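Report of a visit to the Ekstead Reuse and Recycling Works

Members of the Jendaven Parish Waste and Resources Group visited the Ekstead works in March, at the invitation of the site operator, Hemmin. The purpose of the visit was to see how household material is received, sorted and sent on, and to consider whether the parish collection should change before the new contract begins.

The party arrived at 10 a.m. and was given a safety talk in the weighbridge office. High-visibility jackets and hard hats were supplied. Visitors were asked to keep within the yellow lines and to leave bags in the office.

The tour began in the reception hall, where collection vehicles tip their loads. The works receives material from 643 streets across the district, including all of Jendaven and the greater part of Tosard. Staff explained that paper and card arriving in wet weather remain the chief difficulty. Lidded boxes were issued in Tosard last autumn and the quality of card from that round has improved, although residents have complained that the lids blow away.

The group then moved to the reuse hall, a newer building on the north side of the yard. Kitchenware, small furniture, books and toys are checked and priced here before going to the shop at the gate. The shop opens on 2 afternoons a week and its takings support a repair class with places for 100 residents a year. The waiting list for the class is long, and the group was pleased to learn that a second workshop is under discussion.

Hard plastics were of particular interest. Bowls, tubs and broken toys are not accepted at the kerbside in Jendaven, and many end up in general waste. Ekstead will take them at the gate — clean, and with any metal parts removed — but few households appear to know this. The group agreed that 300 leaflets should be printed and left at the library, the surgery and the village shop.

Questions followed over tea. Hemmin confirmed that garden waste charges are set by the district and could give no view on next year's rate. The access road will be resurfaced in June, during which time visitors should use the Tosard entrance.

The group thanks the staff at Ekstead for their time.
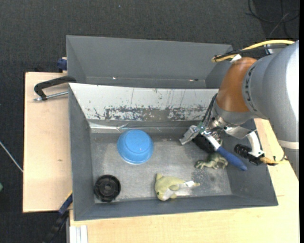 A reader in Tosard writes that the leaflets ought to go through doors as well, as plenty of people on the outlying lanes never go near the library, and asks whether plant pots count as hard plastics at the gate.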